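Simulation First: Planning and Marker Detection for a Plate-Handling Arm
Project report, Group 14
Neelam Chaturvedi, Shivam Pant, Archana Sachdeva
Advisor: Sarla Thakur

3. Perception

Our planner needs the pose of the camera before it can place anything on the bench. We get it from printed black markers, using the Tusau detector with its default settings. Most of the work in January went into rendering test views and checking which ones the detector could handle. We rendered 2,103 views and kept 2,000 after removing duplicates.
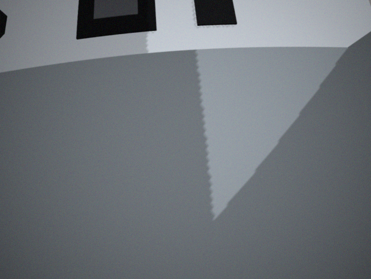 Figure 2. Rendered view with incomplete markers and jagged shadow edges.

Views like Figure 2 give no pose, and the node now reports "no fix" and keeps the last good estimate. Earlier it guessed from partial corners -- the result could jump between two updates. Shadow edges were a second problem. We tried a finer shadow map, but it slowed rendering too much for our machine, so we blurred the input slightly before the corner search.

4. Planning

The arm moves between named poses stored in one file. Each pose has an approach point above it, and the last stretch down is a straight line at low speed.
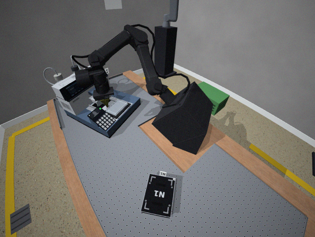 Cables are not in the collision model. Shivam added a limit on wrist rotation instead, which rules out some short paths. Of the planning requests we logged, 1,045 ran with this limit on. We have not yet compared them with the earlier runs -- the log format changed in between, and the conversion script is still unfinished.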